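Section 4: Sending In Your Award Nomination

The Vilach Community Awards portal opens in May, and you can have a nomination ready in a single sitting. There are 11 categories this year, including the brand-new Ellness Prize for local music. Go for it!

1. Sign in to the portal and choose New Nomination.
2. Pick one category. You can change it any time before you submit.
3. Type your nominee's name as it should be read out on stage.
4. Tell their story in 1000 characters or fewer. Small moments are wonderful here – the judges love them.
5. Press Save Draft, then Preview.

Note: Drafts are kept for 24 days.

Caution: Submitting locks the text. Read your preview out loud first, and check the spelling of every name.

6. Press Submit and write down your entry number. 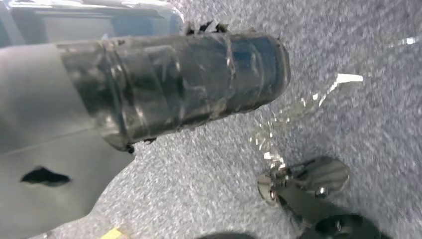
Can I nominate the same person in two categories?
Start a separate nomination for each one, and write a fresh story to suit the category.

7. Watch for the confirmation email. If it hasn't shown up by the next morning, write to Myung-ja Tak at the awards desk and include your entry number.

Finalists are announced from the stage at Kong Hall, doors at 6 p.m.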